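4.3 Cleaning and re-coating metal trays and hoppers

This section applies to the Wetov series of open trays, hoppers and parts bins in bare or coated sheet metal. It does not apply to the plastic liners supplied with the Idard range – see section 7.

Cleaning interval

Clean after every 300 hours of use, or when the contents are changed. Bins used for oily or dusty parts need cleaning more often.

Caution: Do not use wire wool or chlorine-based cleaners on any surface. Both damage the coating and may cause rust at the folds.

Before you start

1. Switch off any feeder or shaker fitted to the bin and unplug it at the wall.

2. Empty the bin. Keep the contents in a marked container.

3. Remove the bin from its stand by undoing the 4 corner bolts (11 mm spanner). The Liltard stand has clips in place of bolts; press both clips on one side together, then lift.

Note: Bins longer than 101 cm must be lifted by two people.

Washing

4. Brush out loose dirt with a soft brush, working from the walls towards the floor.

5. Wash with warm water and a mild detergent. Leave the detergent on stubborn marks for a few minutes before wiping.

6. Rinse with clean water and dry with a lint-free cloth. Pay attention to the folds, where water collects.

Checking the surface

7. Check the floor and walls under a bright light. Pale scratches and cloudy marks on a bare metal floor are normal wear and need no treatment. A worn patch with ragged or chipped edges, as on the far wall of this bin, should be noted on the service sheet and checked again at the next cleaning. 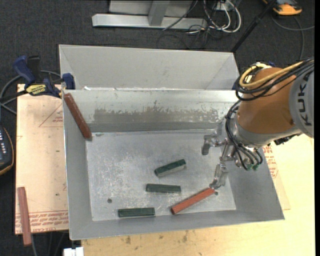
8. Run a gloved finger along the edge of each worn patch. If flakes come away, rub the area down with fine abrasive paper (grade 240 or finer) until the edge is smooth.

Re-coating

9. Wipe the area with degreaser and allow it to dry fully.

10. Apply one thin coat of Hoshino repair lacquer. Do not let lacquer run into drain or fixing holes.

11. Leave overnight before refilling. A second coat may be added once the first is hard – do not apply it to a tacky surface.

Caution: Use lacquer only in a well-aired room and away from naked flames.

Refitting

12. Place the bin on the stand and fit all bolts finger-tight before tightening any of them.

Section revised Dec 12, 2021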